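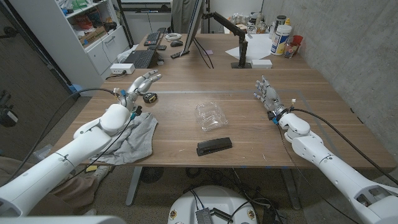
Un paño gris claro sobre un escritorio de madera.

Merex promete un paño que limpia sin detergente, pero los datos no aparecen

10 de abril de 2020

La firma Merex ha puesto a la venta un paño de microfibra, bautizado como Pliltness, que según su publicidad deja cualquier superficie doméstica limpia solo con agua del grifo. El paquete de 2 unidades cuesta 20 euros, bastante más de lo que se paga en el supermercado por un lote de bayetas corrientes.

La empresa sostiene que cada paño resiste 262 lavados sin perder eficacia. La cifra figura en la caja y en la web, con letra grande, pero en ninguna de las dos se explica a qué temperatura se lavó, con qué programa ni cómo se midió esa eficacia. Esta redacción pidió el informe del ensayo y recibió un folleto comercial de cuatro páginas, con muchas fotos de cocinas y ninguna tabla.

Amrit Kowalchuk, técnico textil que pasó varios años en los laboratorios de Landry, no se muestra impresionado. «Una microfibra decente ya recoge el polvo y parte de la grasa con agua. Eso se sabe desde hace décadas. Lo que quiero ver es la comparación con un paño barato, y no me la enseñan», afirma. También recuerda que el suavizante suele estropear este tipo de tejido, advertencia que en la caja de Pliltness aparece en el reverso y en cuerpo minúsculo.

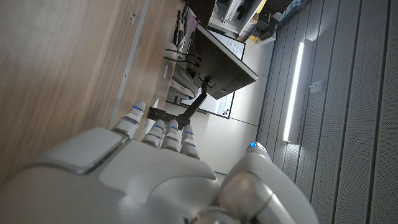 Dedos articulados, con pequeñas luces azules encendidas.

Merex asegura además que 666 hogares probaron el producto en enero y que la mayoría quedó satisfecha. Preguntada por el cuestionario, la compañía respondió que lo elaboró la agencia Zastuten, la misma que firma la campaña publicitaria. No consta que los participantes compararan el paño con ningún otro, ni que dejaran de usar sus productos habituales durante la prueba.

Tampoco queda claro qué entiende la marca por «limpia». Retirar la suciedad visible y desinfectar son cosas distintas, y el anuncio pasa de una a otra sin avisar. Merex dice que revisará ese texto, aunque no ha dado fecha. El paño, mientras tanto, sigue a la venta con la misma caja.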